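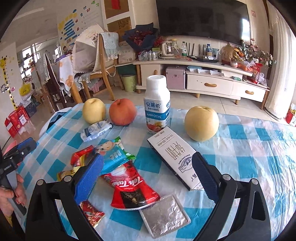 Aino Leinonen wrote:
> Has anyone run the ridged pads against the textured ones on the handheld gripper yet? We're on the Buvier set and foil packets keep twisting as the fingers close. Also does Chraibi still drop frames when you log width and video together? Would rather know before I order another 7 pairs.
>
> Aino

Aino, quick one, packing up here.

Yes, ran both. 436 grasps so far, mixed groceries, mostly snack bags, fruit, cartons, yogurt drinks. Ridged wins on bags and wrappers. Textured is nicer on pears, fewer marks. Foil still twists with either one if you come in off center — closing slower helped more than changing pads did.

Small drink bottles are the easy case as long as you stay low on the body. Go up to the shoulders and they tip.
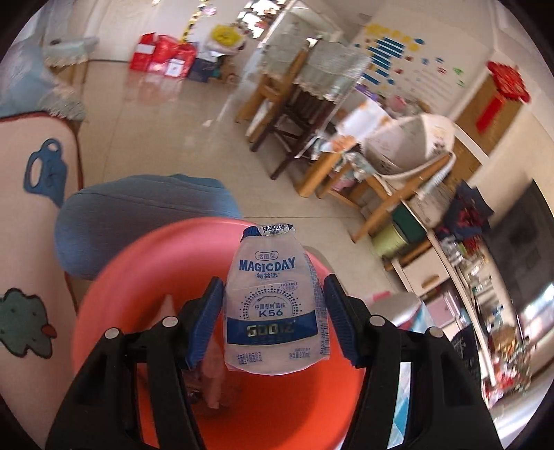 Blue pads either side of a 100mL MAGICDAY, fingers closed on the body.

Chraibi: still drops, but only with the width log at full rate. 67 frames gone out of 2,056 in the worst run, all in one clump near the start. Halved the rate and didnt see it again. Jarmo thinks its the cable, I think its the controller buffer. Havent swapped either.

Not tried the Gasau arm with these fingers yet, the mount plate is still at Sumham. Katia has the drawing if you want to cut your own.

I'd hold off on the order untill someone does wet bottles. Can send my settings file tonight, shout if you want the raw logs too — theyre big.

Heikki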